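Pellau Women's Fellowship
Call for participants: writers and readers for the September devotional series

We are looking for women to take part in a new series of written devotions, to be published on the Pellau website and read aloud at our evening gatherings. You don't need to have published anything before. You don't need a blog, a following or a theology degree. Most of the women who wrote for us last time had only ever kept a journal.

The series is called Waiting Rooms. It is about the stretches of life when you have prayed for something and the answer hasn't come: a job, a diagnosis, a baby, a child who has stopped calling, a move that keeps falling through. We chose the subject after reading through the prayer cards from last winter. So many of them were about waiting that it seemed wrong to plan a series on anything else.

What we are asking for

We have room for 20 contributors. Each contributor writes one devotion and attends 2 online sessions with the rest of the group. The first session is for meeting each other and choosing passages. The second is for reading drafts aloud and hearing what other people made of them.

A devotion for this series has a Bible passage at the top, a short reflection, a question for the reader and a closing prayer. The prayer should be no more than 110 words. The reflection can be as long or as short as it needs to be, but please keep in mind that a good number of our readers open these on the bus.

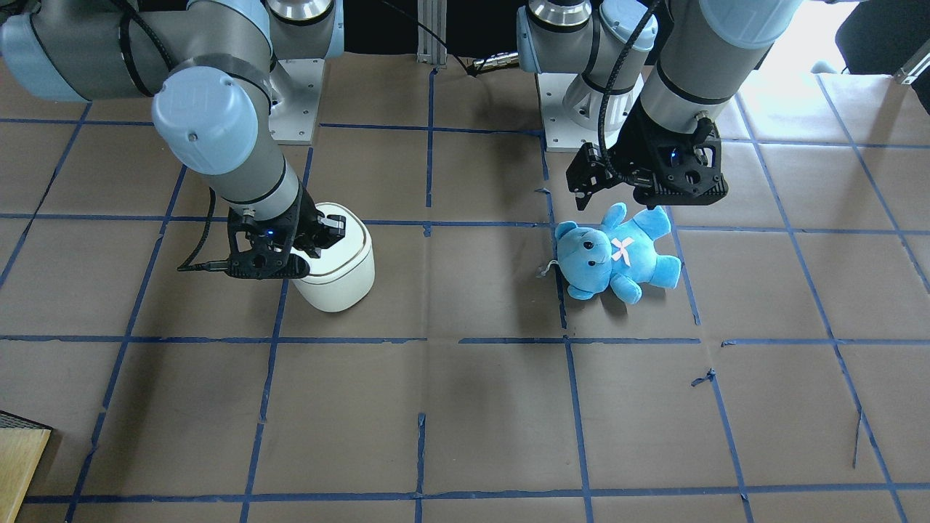
You can choose any passage you like, as long as nobody else in the group has already claimed it. Psalm 13, Hannah at the temple and the sisters of Lazarus usually go first, so have a second choice ready. Use whichever translation you read at home and tell us which one it is.

We would like you to write from your own life. If your story involves your husband, your kids, your mum or a friend, please ask them before you send it in. We won't publish anything about a child over 12 without that child's okay, and we will ask you to confirm that you have it. You may use a first name only, or a pen name.

If your waiting isn't over, you are still welcome to write. We would be glad to have several devotions in the series that don't end with the thing being given.

Who can apply

The call is open to women 18 and over, anywhere in Canada, from any church or between churches. You should be comfortable with the basics of the Christian faith being assumed in the group. If you are still working out what you believe, you can apply as a reader instead (see further down) and write for a later series if you want to.

Contributors to the spring series, On the Doorstep, may apply again, but first-time writers will be placed ahead of them. Please don't take this personally. There will be another call after Christmas.
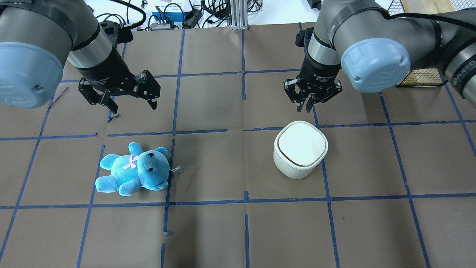
Two arms with open grippers above a taped work surface.

Readers

We also need women to read the devotions aloud. Some contributors like to read their own work and some would rather do almost anything else. Readers are matched with a piece once the drafts are finished and are given a practice evening with Yuzuki Amano, who has led the Pellau reading group for several years and is coordinating this series. Accents of every kind are welcome. A steady pace matters more to us than a trained voice.

Gatherings are held in the upstairs room at Grunell House, starting at 7 p.m. There is a ramp at the side door and a lift to the upper floor. Readers who live too far away may send a recording made at home. A phone is good enough for this, with the dishwasher off.

Time and costs

Taking part is free. The work is unpaid, for writers and readers alike. Contributors receive a printed copy of the finished booklet, which is being set and bound by Rallis, and may buy more at cost. You keep the rights to what you write. We ask only that you don't post it elsewhere until the series has finished running.

Set aside an evening for each session and whatever time you need at your own kitchen table. Drafts are edited lightly for spelling and length. If we think a bigger change is needed, Yuzuki will phone you to talk it over - nothing will be rewritten without your say.

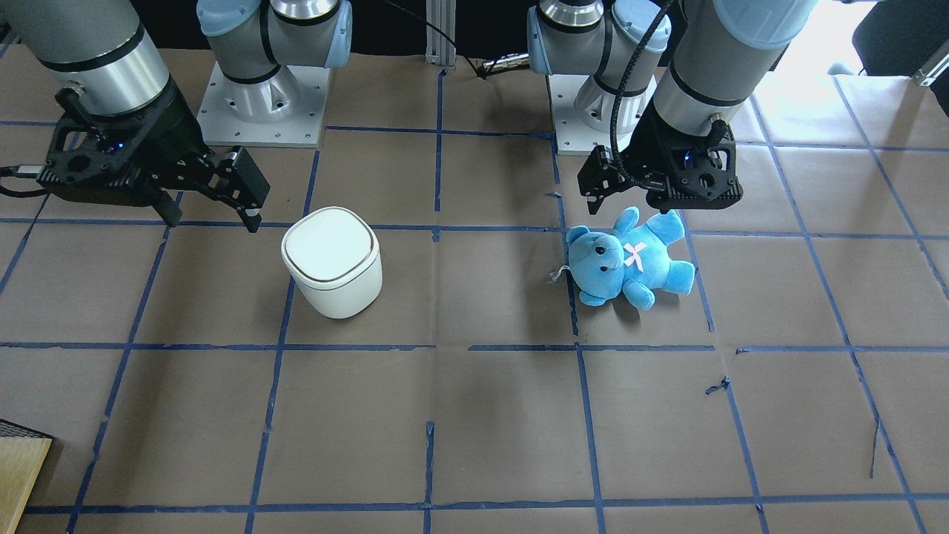
The brown paper surface, marked into cells with blue painter's tape.

How to apply

Send us a letter in the body of an email or by post. We don't use a form. Please include:

Your name, and the name you would like published
The town you live in
Whether you are applying as a writer, a reader or both
The passage you would like to write on, with a second choice
A paragraph or two about a time of waiting, written the way you would tell a friend
Any evenings you can't manage

Readers who aren't writing can leave out the passage and the paragraph, and tell us instead about something they have enjoyed reading aloud.

Post goes to Pellau Women's Fellowship, Box 1578, and should be marked Waiting Rooms on the envelope. If you are emailing, use the contact link on our home page and put the same words in the subject line. Letters written by hand are fine.

Yuzuki reads every letter herself and will reply to everyone, including those we can't place this time. If you have a question before applying, write to her by either route and leave a phone number if you would prefer a call.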